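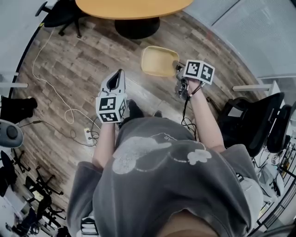

Our small meeting room has a round table on one black pedestal, and I can't work out how to set it up so that people can sit at it without fighting the base. The floor is wood plank, a grayish brown, and we would like to keep it looking decent. There's a black office chair on casters by the table and a pale yellow tray that has ended up on the floor next to it, as most things do in there. We have the room for staff lunches and short meetings, and it gets rearranged by whoever was in it last.

I have three things I'd like help with. First, the chairs. We have a mix of office chairs with wheels and plain shell chairs without, and the wheeled ones drift. You sit down and the chair goes back a few inches. Second, where should the table go? At the moment there is just enough space to get behind it if the chair on that side is pushed all the way in. Third, the trays. We use them for cups and snacks and they live on the floor or on a seat because the shelving is taken up with equipment and cables. I was going to order a side unit from Dolmont but I would like to know if there's a simpler way before I spend the money.

The room is rented, so no drilling, and one side is glass anyway. Posted 30 April 2022, and I'm hoping to have it sorted before a group comes in to use the room for a full day.
Clositz

Weerasinghe

Do the table first and the chairs after. People usually do it the other way around and end up moving everything twice.

With a pedestal table you don't have legs at the corners, so you can put a chair anywhere around the edge. The thing that gets in the way is the base. If it's a wide round one, feet land on it, and people with long legs will push their chair back to avoid it. That may be part of your drifting problem. Try sitting with your feet flat on the floor in front of the base and see how far from the table you are. If you're too far out to write comfortably, the table is small for office chairs and would do better with the shell chairs all around.

For position, pull the table away from the wall until someone can get into the far seat without asking anyone to stand up. Put masking tape on the floor where the base sits. Take the tape up after a week or so — it leaves glue behind if you forget it. After that you will know whether the spot works, and you can mark it with something better or just remember it.

Lift the table when you move it. Two people, one on each side, hands under the top near the column and not out at the rim. Dragging a pedestal base over planks will scratch them if there's any grit under it, and there is always grit under it. Turn it over once and look at the underside. If the felt is gone, stick new felt on before it goes back down.

On the casters, check what kind you have. Hard plastic wheels are made for carpet and they roll too easily on a smooth floor. Soft ones, usually rubber or polyurethane, grip more and don't mark as much. You can pull most of them straight out of the chair base with your hand or a flat pry bar and push the new ones in. Measure the stem before you order. I bought a set of Pania soft casters without measuring and had to send them back. You can also get casters that lock when there's no weight on the chair, which stops it wandering when you sit down.

I wouldn't buy the side unit yet. In a room that size it will take the space you just made by moving the table.
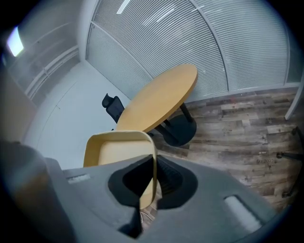 Pania

I'd go along with most of that but not with shell chairs all around. If you have a group in there for a full day they will want backs that give a bit, and arms. Shell chairs are fine for lunch. After 2 hours they are not fine. Keep the office chairs for whoever is sitting longest and put the shells on the side people come in from, where they can be picked up and moved out of the way with one hand.

Also, if you've got a chair with a tall back or a headrest, give it the far side by the wall. It won't be in the way of anyone walking past and it doesn't need to move much. Leave a hand's width between the headrest and the wall or it will rub. We had a gray line on ours that took ages to get off.

For the trays, do you need them in the room at all? We keep ours in the kitchen, stacked, and bring one through when there's a meeting. Whoever books the room brings the tray and takes it back. It worked better once we wrote it on the booking sheet.

If they must stay in there, a narrow cart on wheels is enough. Ours is 19 inches wide and goes against the glass. If you have blinds on the glass, leave enough space behind the cart to raise and lower them, and don't let the cords hang down over the cups.

Clositz

Thanks both. The felt under the base is nearly gone on one side so I'll do that first. Casters are hard plastic. I'm going to measure the stems on Monday and leave Dolmont alone for now.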